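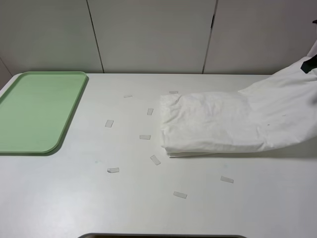

My arm will not leave a folded towel alone once it has hold of it. I run a two-finger gripper over a white table in a shared workshop, with a green tray at the left for the finished stack. The fold itself is fine. The trouble is the last layer. The gripper pinches one end and keeps it up in the air while the rest lies folded on the table, and when it does open, the layer comes down crooked or drags the fold with it. The small bits of translucent material on the table get in the way too, and the depth camera sometimes reads them as cloth edge. I am using the Lametti motion package with stock settings, release height 30 mm. Out of 13 tries on Saturday I got 2 I would call square. Is this a speed problem or a finger problem?

Posted by Platier

Amarasinghe
Probably release height. 30 mm is too much for thin cloth. Bring the fingers down until they almost touch the table, open slowly, wait a second, then go straight up. If you move sideways while opening you will pull the top layer every time. I would also put something grippy on the finger pads, but only on the inside faces. If the outside is sticky it will catch the layer next to it on the way out.

For the depth camera, set a minimum area for what counts as cloth. Small pieces should drop out. 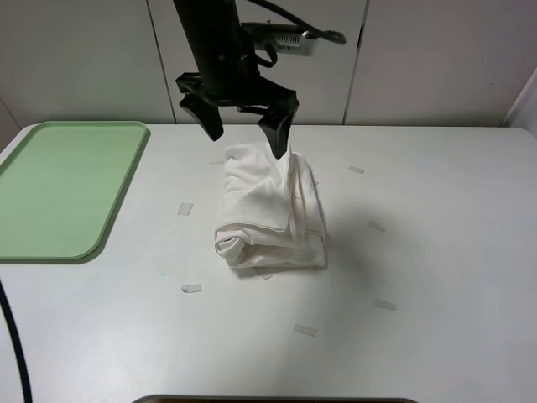
Workshop, Tue 16 June

Platier again. Lowered the release and slowed the opening. Better, but not solved. With the fingers open over the cloth, the right one sits lower against it than the left one does, at the top right of the fold. I have not changed the wrist angle since April so I may need to redo the calibration. The bottom left corner is still bunched up. Area filter is on, no opinion yet.

Itum
had the same error 3197 with mine, restart fixed it

Platier
I don't have an error code, but thanks.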